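Projektbericht: Zimmervermittlung ohne Hotel – Gästehäuser in Penia und ihre Auffindbarkeit für Alleinreisende

Modul Tourismus und Regionalentwicklung, Arbeitsgruppe Unterkunft
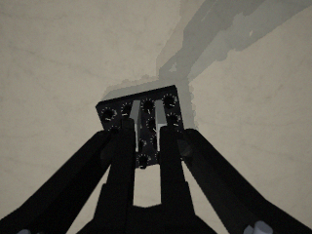 Ausgangspunkt des Projekts war die Frage, wie Alleinreisende in Penia eine Unterkunft finden, wenn sie kein Hotel buchen wollen oder bezahlen können. Penia hat kein großes Haus am Bahnhof, dafür viele kleine Gästehäuser in den Seitenstraßen des Viertels Barasa. Die meisten vermieten nur wenige Zimmer und werben kaum. Wir haben Vermieterinnen und Vermieter befragt, Buchungsseiten ausgewertet und selbst in zwei Häusern übernachtet. Eine Buchungsseite verhält sich für Reisende ungefähr so wie ein dunkles Bedienpult voller runder Drehknöpfe: Man kann an vielem drehen, an Preis, Lage, Bewertung und Frühstück, weiß aber selten, welcher Regler das Ergebnis am stärksten verändert. In den Gesprächen mit Gästen kam dieser Punkt immer wieder vor, deshalb haben wir ihm einen eigenen Abschnitt gegeben.

1. Vorgehen

Die Erhebung fand im August statt. Zuerst haben wir eine Liste der Gästehäuser angelegt. Grundlage waren das Verzeichnis der örtlichen Touristeninformation, zwei Buchungsseiten und ein Rundgang durch Barasa. Ein Teil der Häuser stand nur in einer dieser Quellen. Manche hatten lediglich ein Schild an der Tür und eine Telefonnummer.

Danach haben wir Reisende angesprochen, vor allem am Busbahnhof und am Anleger Graltville. Insgesamt liegen uns 100 ausgefüllte Fragebögen vor. Gefragt wurde nach Buchungsweg, Aufenthaltsdauer, Preis pro Nacht und danach, was bei der Ankunft nicht so war wie erwartet. Der Fragebogen lag auf Deutsch und Englisch vor. Eine französische Fassung hätten wir gebraucht, sie wurde aber nicht rechtzeitig fertig.

Mit fünf Vermietern haben wir längere Gespräche geführt. Nassoro Mrema, der das Gästehaus Flillside betreibt, hat uns zusätzlich sein handgeschriebenes Gästebuch gezeigt und die Buchungen der laufenden Saison erläutert. Die Gespräche wurden mitgeschrieben, nicht aufgenommen.

2. Ergebnisse der Gästebefragung

Die meisten Befragten hatten online gebucht und sich vorher nur wenige Häuser angesehen. Wer zum ersten Mal in Penia war, wählte häufig die Unterkunft mit den meisten Bewertungen, auch wenn sie weiter vom Zentrum entfernt lag. Wer schon einmal da gewesen war, rief öfter direkt an oder schrieb eine Nachricht.

Bei der Ankunft gab es vor allem Schwierigkeiten mit der Adresse. Die Hausnummern in Barasa folgen keiner durchgehenden Reihe, und die Karten im Netz setzen den Punkt mehrfach in die falsche Gasse. Einige Gäste kamen erst nach 22 Uhr an und fanden niemanden mehr, den sie fragen konnten. Mit den Zimmern selbst waren die meisten zufrieden. Kritik gab es an dünnen Wänden und an fehlenden Schließfächern.

Auffällig war der Umgang mit den Suchfiltern. Viele stellten zuerst eine Preisobergrenze ein und danach »Frühstück inklusive«. Damit fallen fast alle Gästehäuser in Barasa heraus, obwohl es bei den meisten ein Frühstück gibt. Es wird dort nur getrennt bezahlt und deshalb auf der Seite nicht als inklusive geführt.

3. Sicht der Vermieter

Die Provisionen der Buchungsseiten wurden in allen Gesprächen genannt. Mrema vergibt deshalb einen Teil der Zimmer nur telefonisch. Der Mittwoch ist bei ihm der schwächste Tag, weil dann keine Fähre nach Graltville fährt und Durchreisende einen Tag früher oder später kommen. Auf der Buchungsseite kann er das Zimmer für diesen Tag günstiger anbieten, er macht es aber selten, da die Umstellung ihm zu umständlich ist.

Ein weiteres Thema waren Absagen. Kostenlose Stornierung bis zum Vortag bringt mehr Anfragen, bei kleinen Häusern bleibt ein abgesagtes Zimmer aber meistens leer. Zwei Vermieter verlangen inzwischen eine Anzahlung. Ob das Gäste abhält, konnten sie nicht sagen.

4. Vorschläge

Wir schlagen eine gedruckte Karte von Barasa vor, auf der alle Gästehäuser mit Telefonnummer und spätester Ankunftszeit eingetragen sind. Sie sollte am Busbahnhof und am Anleger ausliegen. Einen Entwurf haben wir der Touristeninformation übergeben, eine Rückmeldung steht noch aus.

Außerdem sollten die Häuser ihr Frühstück in der Beschreibung mit Preis nennen und den Kartenpunkt selbst korrigieren. Im Flillside haben wir beides gemeinsam mit dem Betreiber erledigt. Die Korrektur des Kartenpunkts war einfach, für den Frühstückstext musste der Kundendienst der Seite angeschrieben werden.

5. Grenzen der Arbeit

Die Befragung fand in der Hochsaison statt und sagt nichts über den Winter. Reisende, die bei Bekannten wohnen, haben wir nicht erfasst. Beim Preis haben manche den Betrag pro Person eingetragen und andere den Betrag pro Zimmer – die Frage war nicht eindeutig formuliert. Auf eine Auswertung der Preise haben wir deshalb verzichtet. Der Fragebogen und die Liste der Gästehäuser befinden sich im Anhang.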